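Do you need the starter lab kit?

Apr 25, 2024

Every few weeks I get the same message from a reader who has decided to do some chemistry at home, or has to stock a classroom cupboard, and wants to know if the boxed starter sets are any good. My answer has been "probably not" for years, and I was starting to feel guilty about giving it without looking. So in March I went back over the usual contents, piece by piece, with the Bavmont and Sakside catalogs open next to me.

I still think probably not. But my reasons have shifted a bit.

Take the plastic test tube rack. Sellers love to talk about racks. Sakside has a whole paragraph on theirs, with the words "workflow" and "versatile" in it, and it's a thing with holes. You put tubes in the holes. I have used white plastic racks for most of my life and the only question I ever ask is whether the tubes I already own will fit, and that happens to be the one number the Sakside page leaves out. If a rack has holes in more than one size, fine, good. I'm not paying extra for the adjective.

Then there are the crucible tongs. I have more patience for these, as there's no decent kitchen substitute. Salad tongs won't do it, and please don't send me a picture of your pliers. The bent wire kind with the pivot below the jaws is perfectly OK if the two tips meet. Plenty of new ones don't. Close them, hold them up to a window, and if the tips slide past each other send them back. I wouldn't bother bending them yourself, I've tried, and they end up worse in a new direction.
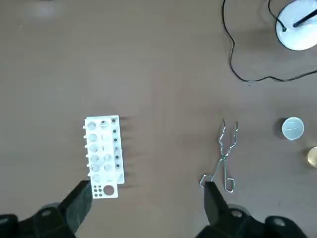 Rack, tongs, crucible. Half the price of a starter box, as far as I can tell.

A small crucible is cheap and I don't object to it. I do object to how it gets sold. The Trummer set puts one on the cover as if you'll be using it that first evening, and most people who buy that box have no burner, no triangle to set it on and no sensible place to do either. It goes in a drawer. Mine lived next to the birthday candles for 13 years.

Beakers are where I get properly grumpy. The markings on the side are a rough guide and have always been a rough guide. They're printed on there so you know if you're near the top or near the bottom. I've read reviews taking off a star for a beaker that "measures wrong," and I've read product copy that practically invites the complaint. If you need to know how much liquid you have, buy a graduated cylinder. If you need to hold some liquid while you think about the next step, buy a beaker, and make sure the spout pours without dribbling down the outside. You can only find that out with water and a sink.

Get 2 of them, by the way. One always has something in it when you need it.

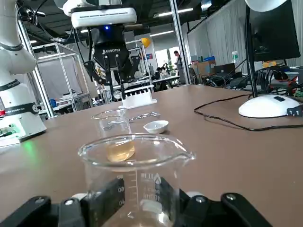
A reader wrote in after my last grumble on this subject to say that I was being unfair to beginners, who don't know what they need and would sooner pay a bit more to have someone choose for them. I take the point. I was that beginner. I'd only say that the person doing the choosing at Nornarska seems to have been choosing whatever was in the warehouse, and I can't see how else you get a set with so many stoppers and nothing to put them in.

The other thing I don't believe in is the special mat. All of these companies will sell you one. A plain, flat, hard tabletop that you don't mind wiping has done me fine for everything short of heat, and for heat I want a proper tile anyway. What matters far more is how much of the table you leave clear. I like my glass well back from the edge with elbow room on both sides, and small pieces kept where I can see them, particularly anything clear. I have swept a dropper onto the floor with my sleeve more often than I'd like to admit.

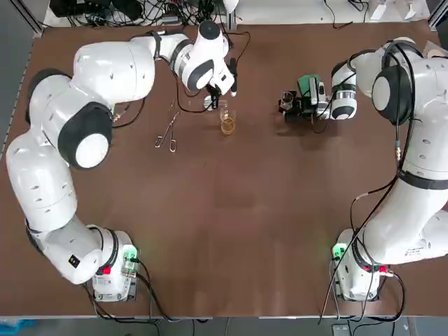 Dissenting comment from under the old post, which I promised I'd print: "You keep saying buy the pieces separately, but by the time I'd paid shipping on four little orders I could have had the Trummer box and a pizza."

Fair enough, and I can't argue with the pizza. Shipping on small glass is silly. If you can get everything you want from one seller, do that, and if the box comes out cheaper than the parts you'd really use, buy the box with my blessing and give away the stoppers. Do check the return terms on the tongs first.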